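Manlow Extends Robot Trial in Storthorpe Kitchen to Second Work Area

STORTHORPE – Catering supplier Manlow has confirmed that its two-armed kitchen robot will remain in service at the company's Storthorpe preparation room through July, following an agreement with staff on how duties are to be divided. The machine handles bowls and other equipment at the work tables, while cooks keep responsibility for recipes, knives and anything served to customers.

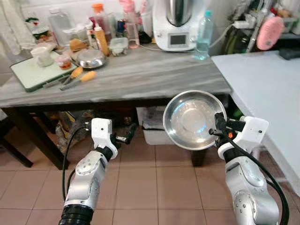 The robot holds a stainless steel bowl beside the preparation table at Storthorpe.

Under the agreement, no position will be cut during the trial. Two kitchen assistants have moved to new duties as robot attendants, with a pay adjustment and paid training. Their shifts now begin at 6:30 a.m., half an hour earlier than before, so that the tables can be set out ahead of the cooks.

"Staff asked for clear rules on who stops the machine and when," said Maarja Grīnberga, operations manager at Manlow. "Any employee may stop it, at any time, and no written explanation is required."
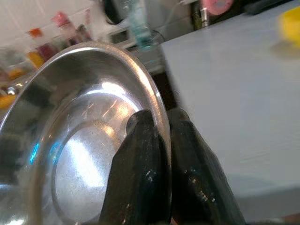

2 min read

Employee representative Dagim Negash said lifting and carrying had been the most frequent complaint in the kitchen for years. He welcomed the change but noted that attendants spend more of the day standing in one place and have less contact with colleagues. The company has agreed to rotate them between the robot and regular kitchen work.

According to Manlow, the arms completed 456 handling tasks without assistance in the first stage of the trial, out of 628 attempted. The remainder were finished by an attendant. Bowls are gripped at the rim, and staff have been asked to leave clear space on the tables for them. 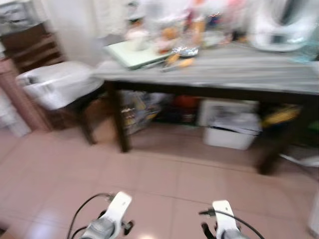
Next Steps

Manlow will review the trial with employees before deciding whether to introduce the system at its Cáceres kitchen. Suqin Tang, who leads staff training, will prepare written guidance for both locations – including a section on cleaning the grippers between tasks. Questions from employees may be directed to the training office.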